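Trovlow Allotments: Questions We Keep Getting

Updated June 2025. Tomoyo Hirose looks after the list and the keys, so most of this is her answers typed up quick.

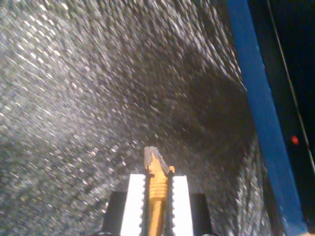

Please read through before emailing. Replies can take a while in the growing season.

How do I get a plot?
Fill in the form at the site hut or ask for one by email. You go on the list the day we get it. You have to live in Trovlow or on the Heltach side of the river. No exceptions, sorry, we've been asked.

How long is the wait?
Roughly 12 months for a half plot. Longer for a full one. Depends who gives up.

How many plots are there?
44, counting the halves. The two by the Drekel Lane gate flood most winters and are let at a lower rent. Ask if you'd like one of those, the wait is shorter.

Can I share with a friend?
Yes. One name on the agreement though, and that person gets the bill. If they leave, the other one doesn't automaticaly get the plot. Get both names on the list early.

When is rent due?
December. Bank transfer or cheque. No cash at the hut any more. Put your plot number in the reference, not just your surname, we have three families with the same one.

I missed the date. Now what?
You get a letter. Then six weeks. After that the plot goes to the next person. Ring us if money is tight, we can split it.

Is there water?
Dip tanks along the main path, one tap by the hut. On from spring until the first hard frosts. Hosepipes for filling butts only, no sprinklers. Don't wash pots or boots in the tanks.

Can I put up a shed?
One small one, and a greenhouse on full plots. Send a sketch first with sizes. No concrete bases. Slabs on sand are fine.

What about bonfires?
Not in summer. Otherwise after dusk, dry stuff only, and stay with it till it's out. No carpet, no painted wood. The houses on Drekel Lane do complain and fair enough.

Chickens? Bees?
Hens yes, up to 6, no cockerels. Bees only on the far strip past the hedge and you need to show you've done a course. Rabbits, ask.

Dogs?
On a lead. Pick up. Not in the communal orchard when there's fruit down.

Who gets the orchard fruit?
Everyone with a plot. Take a bagful, leave some. The old pear by the fence isn't ours.

Can I use weedkiller?
On paths, sparingly, on a still day. Never near the tanks or somebody else's beans. Most people hoe.

Is there manure?
A load comes from Løken Farm in autumn. Gets tipped by the gate. First come first served but don't take the lot. It's fresh so stack it and leave it over winter before it goes anywhere near your carrots.

What's the gate code?
Not on here obviously. It's in your welcome letter. Changes every year after rents are in. Lock it behind you even if your only nipping in.

Can I drive in?
To unload, yes. Then back out to the lane. Not when the track is soft. Walking pace.

I can't manage my plot any more.
Tell us soon. You can drop to a half, or have a season off through illness and keep your place. Someone will usually keep the weeds down meanwhile.

Do you sell seeds?
Seed potatoes and onion sets, from the hut, while they last. Group order forms go up in December on the hut door.

How do I get there by bus?
The 505 from Heltach, get off at the church and walk down Drekel Lane. Gate is on the left after the bend.

My question isn't here.
Note through the hut door or email Tomoyo. Include your plot number if you've got one.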